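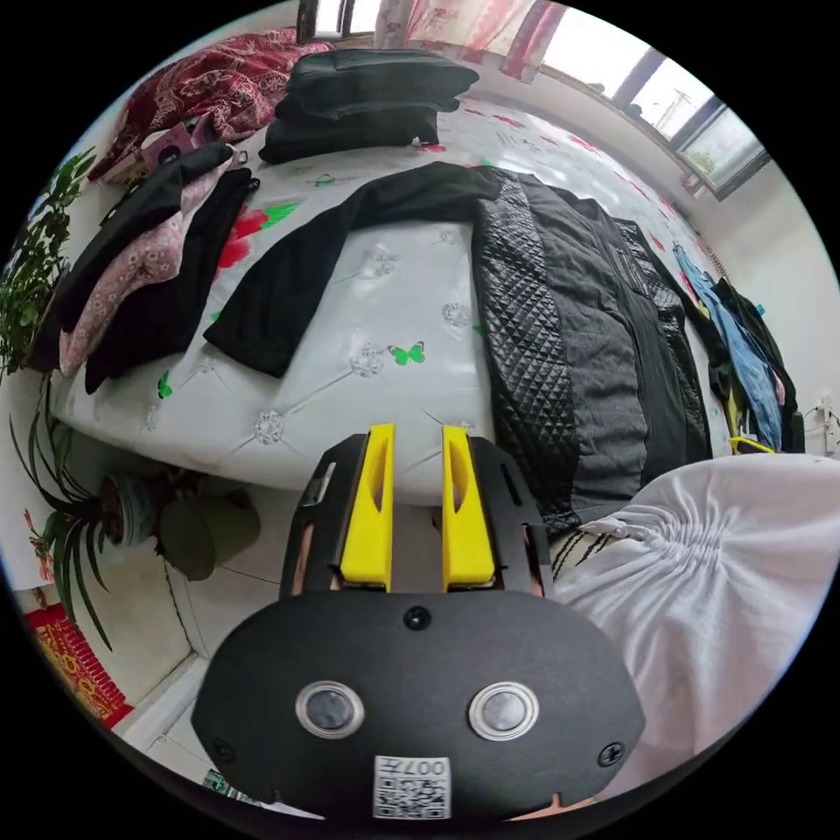

Hand-held gripper with yellow fingers, jacket laid out on the bed.

Hand-held grippers are finger tools carried by a person instead of bolted to an arm. I've been comparing two for clothes work, the Dorex and the Lindqvist, and my bias is toward whichever one lets go of a sleeve when I ask it to!

Fingers matter most (I'll argue this with anyone). Flat inner faces pinch a hem nicely, but quilting is another story - it's springy stuff, and a jacket wants a deeper bite than a T-shirt does. I ran 100 picks with each tool at Bambridge in May and the Dorex dropped 20, mostly cuffs.

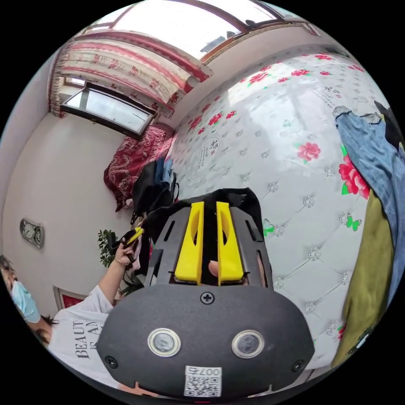

Raimo Sjöberg
Contributing editor, grippers and end effectors

Labels are worth a mention too. A pair gets a code sticker on each body, with 左 for left and 右 for right, and mixing them up cost me 1096 recordings out of 2961 at Sallona. I check them every time now, before the kettle goes on. Colour is a matter of taste, though I do like a bright yellow finger against dark clothes.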